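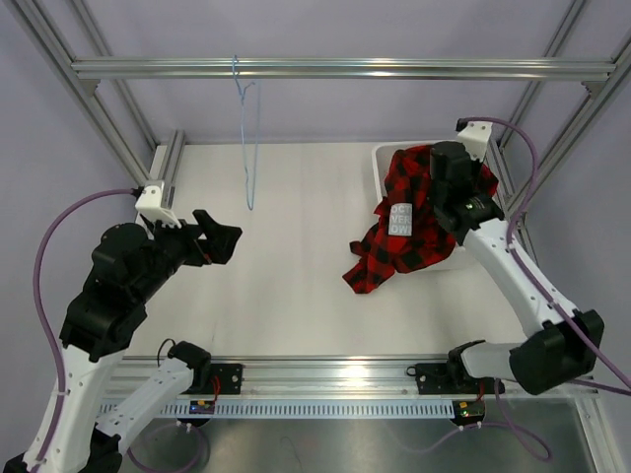
Nondano Two-Arm Garment Station
Set-Up Guide, Section 3: Your First Shirt
Revised 2021-07-21

By now the enclosure is square, both arms are bolted to the front rail, and you have been through the joint check in Section 2 (if you skipped it because you were excited, we understand, but please go back and do it before you read any further). This section takes you from a quiet, powered-up station to a first shirt lifted out of its bin and brought over toward the hanger. Set aside an afternoon. Most of that time goes to small adjustments, and we would much rather you made them slowly with a cup of coffee nearby than in a hurry at the end of a shift. Nearby, please, and never on the table.

What you will need

The shallow bin that came in the accessory box
One wire hanger with a narrow hook
One long-sleeved shirt with a collar and buttons, clean and dry
The Nondano handset, charged
The 3 mm hex key

About the shirt: pick something you don't mind handling over and over, because it will be picked up a great many times before you are done. A bold check is a good choice for a first shirt. You can follow a fold with your own eye as it moves, and that makes it so much easier to see what the arms are doing and to tell whether you like it. Plain white shirts on a white table are possible, and we cover them in Section 6, but they are a tiring way to begin!

Preparing the table

1. Wipe the work surface with a dry cloth. Button-front shirts shed bits of thread, and a stray one on the table is harmless, but a season's worth of them will find its way into the grippers.

2. Put the bin toward the back of the table on the right-hand side, flat on the surface, and leave plenty of open table to the left of it. The arms need that room to spread the cloth.

3. Hook the hanger over the top crossbar, a little left of center. Let it hang freely. If it swings, wait for it to settle.

4. Drop the shirt into the bin. Don't fold it and don't arrange it. A heap is what the station will meet in everyday work, so a heap is what it should practice on, and it doesn't matter one bit if some of the cloth spills over the lip.

5. Follow each cable by hand from its bracket down along the arm. It should form an easy loop with slack at the elbow. Loosen the clamp with the hex key if you need more.

CAUTION: Switch the arms to Hold and press the stop button before you put your hands inside the enclosure, every time, even for a moment, even if the arms look as though they are resting. An arm in Ready can move without a sound to warn you.

Setting the grip

The grippers leave our bench set to 59 on the grip scale, which suits shirting of ordinary weight. Flannel is thicker and springier, and it likes a firmer hold, so for a flannel shirt we suggest 67. You will find the scale on the handset under Tools, Grip. Each arm keeps its own setting, so remember to change both. (We have forgotten this ourselves more often than we care to say.)

6. Select Right Arm, then Pinch Test. The arm comes down over the bin with its fingers open and stops above the cloth.

7. Press and hold Lower until the fingers are into the shirt, then let go. Press Close.

8. Tap Lift once. The arm will rise by a small amount and wait for you. Look at how the fabric hangs from the fingers. What you want is a narrow fold held at the tips, with the rest of the shirt falling away from it under its own weight.

9. If the cloth slides, open the fingers, raise the grip by a single step and try again. If the fingers leave a crease that stays in the cloth, lower it by a step.

10. Repeat steps 6 through 9 with Left Arm selected.

Note: Try not to let a button end up between the fingers. The station will go around most buttons by itself, but small dark ones on dark cloth can escape it. If you see one caught, press Open and start the pinch over from a different spot. Nothing will be hurt by one squeezed button, but a habit of it will wear down the finger pads.

Passing the cloth from arm to arm

This is the part people tend to enjoy most. One arm keeps a portion of the shirt raised while the other finds a second fold lower down, and between them they work the shirt around until the collar can be found.

11. Choose Two-Arm, Slow. Keep it on Slow for your whole first session.

12. Press Start and keep a thumb near Pause. The first arm lifts; the second comes in beneath it and pinches. A sleeve or the shirt tail may stay lying on the table during this, and you can leave it there.

13. When the second arm has closed, press Pause and check that the held fold sits squarely between the fingers.

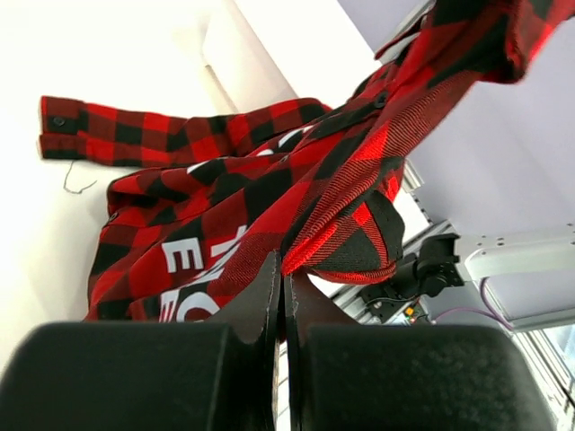 Meenakshi Solanki wrote to us that she had better luck pausing earlier than step 13 suggests, just before the second arm closes, and that she nudged the fingers by hand control toward a seam whenever one was close by. Seams, she said, gave her a steadier hold than a single layer of cloth, and after her first 59 tries she stopped using the middle of the shirt body at all.

We tried her way at the Stuncombe workshop and liked it well enough to pass it along. To do the same, press Pause early, choose Nudge, and move the fingers with the arrow keys. Then press Resume and carry on as follows.

14. Let the cycle run until the handset shows Collar Found. If it shows Collar Not Found, choose Drop and Retry. The shirt goes back to the bin and the arms return to Ready.

15. Press Continue to bring the collar to the hanger. Stop here for today if the hanger has been knocked off center, set it straight with the arms in Hold, and take up Section 4, where hanger position is stored.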